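Open Day, Balcony Side 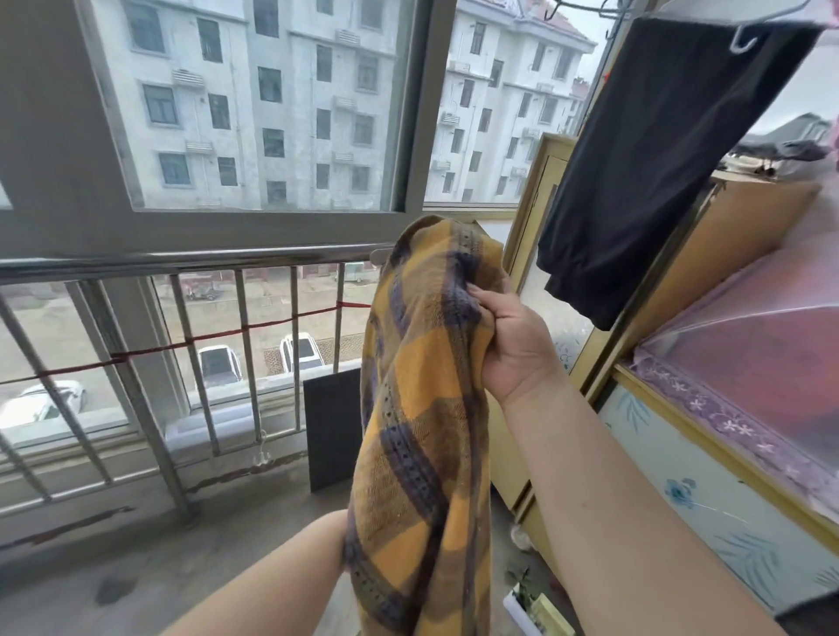

Page last changed: November

Doors at ten. I got there early and stood by the bus stop pretending to read.

Planach had sent a card. Printed on the thick stuff. Come and see the machine fold. Under it a number, 1614, my place in the line I guess, or in the drawing for the tote bag. I kept it in my coat and kept touching it.

Inside, coffee. A stage the size of a rug. The machine was called Primlow and it had two arms and a table and a basket of gray towels, all the same gray, all the same towel. A woman with a headset said it had practiced on more than 4000 of them. Polite noise from us. Then it started.

Pick. Lift. Turn. A pause, like someone trying to remember a word. Down flat, over, over again, pat. The pat got a laugh. Next one. Same pause, same pat. I thought it would be fast and it wasn't, it was slow the way my mother was slow with pastry.

Then questions. A man wanted to know about fitted sheets. Big laugh, nobody answered him. A kid asked if it got bored. The headset woman said it didnt, and looked at the arms a second too long.

I asked where it learned. Hadn't planned to. My voice came out high.

From people, she said. From hands. People at home, doing what they do anyway, hanging things up, taking things down.

I know, I wanted to say. I know, I was one. That spring, mornings on the balcony, the plaid cloth, the yellow squares of it and the purple bands. Black trousers on the hanger by my shoulder. Red cord on the railing. White cars down in the lot and the apartments across with all their windows. Gather it up in the one hand, find the edge with the other. Do it again please. Again. Binham paid by the hour and Prantl took a cut for signing me up, and some weeks the money came and some weeks I wrote emails.

Didn't say it. Said thank you, sat down.

They let us come up close after. Rope, then no rope, then a line of us with our coats on. You could hand it a towel. The woman ahead of me handed hers over like a baby.

My turn. I'd brought my own cloth, dont ask me why, folded small at the bottom of my bag. Plaid. I held it out.

Headset woman said, oh, we usually just use the gray ones.

Just one, I said.

She looked back at somebody at a laptop. Somebody shrugged. So the arm came down and I let go.

It lifted. It didn't pause. The other arm went in behind, up inside the folds, to where the edge hides, where I always go in with my left. Wrist turned a little too far. I turn mine too far, I broke it when I was 26.

Give it a shake, I said. Out loud.

It gave it a shake.

Somebody behind me clapped. I took the cloth back warm from the lights and went out to wait for the bus.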